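How to Tune a Snare Drum to a Target Pitch

By Lempi Harju
2022-09-29

This procedure covers a 14-inch snare with ten lugs per side. You need a drum key, a clip-on tuner that reads in hertz, and a soft surface to mute the head you are not working on. The readings below come from a Cliltum maple shell. Other shells will settle a little higher or lower.

Step 1. Seat the heads

Remove both heads and wipe the bearing edges with a dry cloth. Put the new head on, set the hoop, and turn each tension rod by hand until it stops. Work in a star pattern, crossing the drum each time. Then give every rod one half turn with the key.

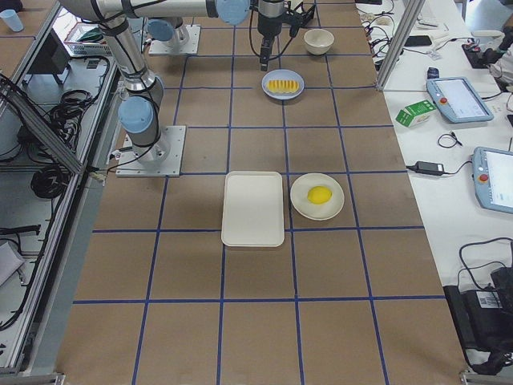 Gøran Lie objects to the half turn and would start with a quarter on die-cast hoops, which flex less than pressed steel. That is a fair correction. For die-cast hoops, use a quarter turn and repeat if the head still shows wrinkles.

Step 2. Tune the bottom head

Turn the snares off and rest the drum on its top head. Tap one inch in from each rod and note the reading. Bring the low lugs up first, never more than an eighth of a turn at a time. After each change, check the lug directly across, as it will have moved too.

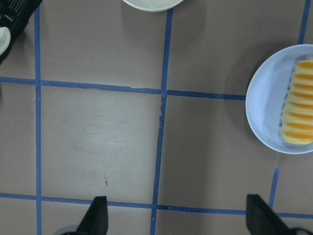
Stop when all ten lugs read 237 Hz, give or take 3. If one lug will not come up, back it off below pitch and approach again. A rod that still binds needs a drop of light oil on the threads.

Step 3. Tune the top head

Flip the drum and repeat the same pattern to 221 Hz. Keep the snares off until the lugs agree. 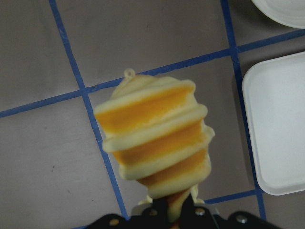
Step 4. Set the snare wires

Engage the strainer and tighten until the buzz is even at low volume. Choking at the center means the wires are too tight. Back off one click and play again.

Comments

Onni Mäkelä: My readings jump between two numbers at the same lug. Tapping closer to the hoop helped.

Saimi Riihimäki: Does this work for a 13-inch?

Lempi Harju: Same steps, but go higher on both heads.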